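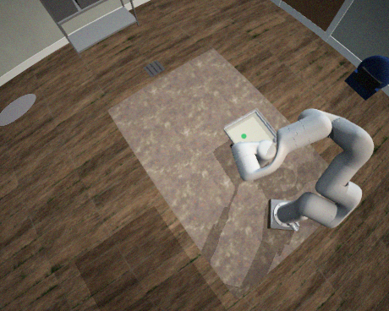 A computer-made robot arm on its base plate, next to a shallow tray with one green dot inside.

How do you buy a robot?

Buying a pencil case is easy. You look at the price, you count your pocket money and off you go to the shop. Buying a robot arm takes a lot more thinking, and the thinking is really good fun!

Let's follow a school club that wants one. The club meets in Mallent, and it is run by a teacher called Elie Tannous. The children want a small arm that can pick up beads and sort them by colour.

Start with the job

Before anyone looks at a price, the club writes down what the arm has to do. How heavy are the things it will lift? (Beads weigh hardly anything, so a little arm is fine.) How far does it need to reach? Will it do the same job all day, or lots of different ones?

A bigger arm can lift more, but it costs more too, and it takes up more room. You wouldn't buy a lorry to carry your lunchbox!

Try it on a computer

Now for a clever trick. You can build a pretend room on a computer, with a floor, walls, shelves and a work table, and put a pretend robot in it. Engineers call this a simulation. It works a bit like a video game, except that the sizes are copied from real things.

In the simulation you can slide the tray closer or further away and see if the arm still gets to it. You can turn the whole table round. If the elbow bumps into a shelf, nothing gets broken and you just move the shelf – try doing that with a real one full of paint pots!

Look at the picture again and find the elbow, the big rounded bend. An arm needs space for its elbow as well as for its "hand", and people who are planning a room often forget that.

Add up the money

The club has saved 1548 pounds. That sounds like heaps! The arm they like is made by Flesia and costs 833 pounds. Can they buy it and spend the rest on pizza?

Not yet. An arm can't do much by itself. It needs something strong to stand on, a gripper to hold things, cables, a stop button and a few spare parts. The club adds up all of these extras and gets 700 pounds.

833 + 700 = 1533

So they have 15 pounds left over. Phew, that was close! A list like this, with every cost on it and the total at the bottom, is called a budget.

Think about next year

Robots need looking after. Parts wear out, and screws have to be checked. The club decides to put away 6 pounds every month for repairs. How much will they have after a whole year? Work it out before you read on.

It's 72 pounds! That should pay for a new cable or two.

They also need to plan when to order. The club wants to start sorting beads in September, when everyone is back at school, so they ask the shop how long delivery takes and count backwards on the calendar.

Your turn

Pick a job at home that you would love a robot to do. Measure the space where it would stand, and draw the room from above on squared paper. Then write your own budget, and leave a line at the bottom for repairs.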